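Mein Sauerteig heißt nicht, und das bleibt auch so

Im Dezember habe ich angefangen, Brot zu backen. Ich schreibe das mit dem gebührenden Rückstand auf alle anderen, die diese Phase längst hinter sich haben und ihre Gärkörbchen inzwischen als Obstschale benutzen. Gunnel Isaksson hat mir ein Schraubglas in die Hand gedrückt, halb voll mit grauem Schlamm, und dazu gesagt, der sei pflegeleicht. Gunnel findet auch Pferde pflegeleicht.

Seither lebe ich nach dem Stundenplan eines Gemischs aus Roggenmehl und Wasser. Abends füttern, morgens schauen, mittags so tun, als wäre man beruflich verhindert. In den einschlägigen Foren geben die Leute ihrem Ansatz Namen, meistens Wortspiele, über die man genau einmal lächelt. Ich habe davon abgesehen. Was man im Zweifel in den Ausguss kippt, soll nicht Hermann heißen.

Das erste Brot war flach. Das zweite war flach und sauer. Beim dritten hatte ich 500 Gramm Mehl, 10 Gramm Salz und sehr viel Zuversicht in der Schüssel, und aus dem Ofen kam etwas, das Folke Hellström beim Abendessen höflich zu Ende gekaut hat. Danach hat er gefragt, ob es noch Nudeln gibt.

Das Problem, habe ich gelesen, ist die Geduld. Es ist in jedem Backbuch die Geduld, gleich nach dem falschen Mehl. Man soll den Teig dehnen und falten, dann 30 Minuten warten, dann wieder dehnen und falten, und zwischendurch soll man »ein Gefühl« entwickeln. Ich habe vor allem ein Gefühl für die Uhr über dem Kühlschrank entwickelt. Sie geht vor.
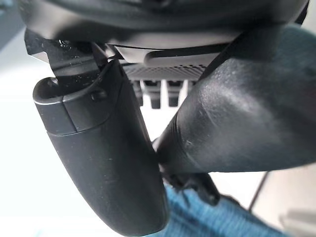
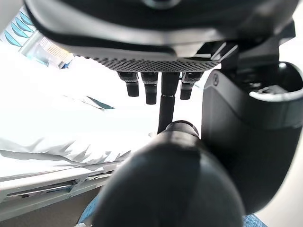
Glykeria Karamanlidis hat mir unter den letzten Eintrag geschrieben, ich solle endlich aufhören, den Teig nach der Uhr zu behandeln. Der wisse nicht, wie spät es sei, und in einer kalten Küche brauche er eben doppelt so lange. Außerdem sei Roggen zum Falten der falsche Kandidat, der klebe nur und werde davon kein bisschen besser, und wer ein lockeres Brot wolle, möge bitte wenigstens zur Hälfte Weizen nehmen.

Das hat gesessen. Ich hatte wochenlang reinen Roggenteig gefaltet, mit nassen Händen und großem Ernst, nach einer Anleitung für Weizenbrot. In der Anleitung stand das vermutlich sogar irgendwo, wahrscheinlich in der Einleitung, in der auch die Kindheit der Autorin in der Bretagne vorkommt und die ich deshalb überblättert habe.

Also neuer Versuch am Sonntag, halb Weizen, halb Roggen, die Schüssel neben der Heizung und die Uhr mit dem Zifferblatt zur Wand. Gegen Mittag tat sich nichts. Am Nachmittag auch nicht viel, außer dass ich alle 2 Minuten das Tuch angehoben habe, was dem Teig sicher gutgetan hat. Abends war er dann plötzlich über den Rand gestiegen und hing am Heizkörper. Wer schon einmal Sauerteig aus Heizkörperrippen gekratzt hat, weiß, wozu alte Zahnbürsten gut sind.

Den Rest habe ich trotzdem gebacken. Die Kruste war ordentlich, die Krume hatte Löcher, und zwar mehrere kleine statt des einen großen vom letzten Mal, in dem man einen Schlüsselbund hätte verstecken können. Folke hat sich eine zweite Scheibe genommen. Mit sehr viel Butter, aber ich zähle sie.

Gunnel wollte gestern wissen, ob ich ihr etwas von dem Ansatz zurückgeben könne, ihrer sei im Urlaub eingegangen.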